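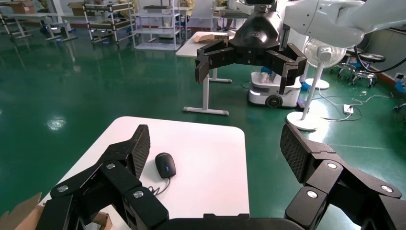 The left hand over the mouse, with the other arm reaching in from the far side.

Two-finger gripper keeps losing thin cables, any ideas?
Posted by Junhao Li

Hello all, first post here although I've been reading since March. A few of us at the shared workshop in Jevthorpe are building a pair of arms to tidy a table. We call the project Cirora, for reasons lost to time and too much tea. The job is simple enough on paper: pick up the small bits lying about and pop them into an open cardboard box.

The mouse is coming along nicely. Cables are another story altogether! The pads have a fine diamond pattern that I was rather pleased with, but when the fingers close on a loose bundle they tend to get one loop, and the rest slides out before the arm has reached the box. Out of our last 40 goes with a bundle, only 12 ended up where they should.

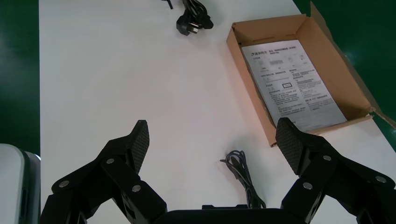 I've tried closing harder, and all that did was pinch the wires, which I don't like doing to anybody's leads. I've tried going in more slowly as well. The wrist camera looks straight out between the fingers, and against a white tabletop a black cable shows up beautifully, so I don't believe the seeing is at fault. Should I be changing the pads, or the way we come at it? Any thoughts very welcome, and sorry for going on.

Boyang Kong

Welcome, and please don't apologise, we all go on a bit here. I had the very same bother with my own build (she's called Liao, and she lives in the garage) and I'd leave your pads alone for now. Have a look at where you're closing. I used to aim for the middle of the whole dark blob, and with a coil that's very often the hole! Aim for the spot where the most strands cross, and turn the wrist so the fingers close across them. Then lift about 4 centimetres, stop, and let it hang for a moment. If it's going to drop, you want it dropping there, over the table, so you can have another go.

One more thing, do check how low you're getting. Mine was stopping a whisker above the tabletop and only ever catching the top loop. And keep your plugs separate from the thin stuff while you're testing, as a heavy end swinging about will pull everything out of the fingers.

Arari

Stick some rubber on the pads. Worked for me, must be 1000 picks by now and still the same bit of rubber. Cable ties also help if that's not cheating.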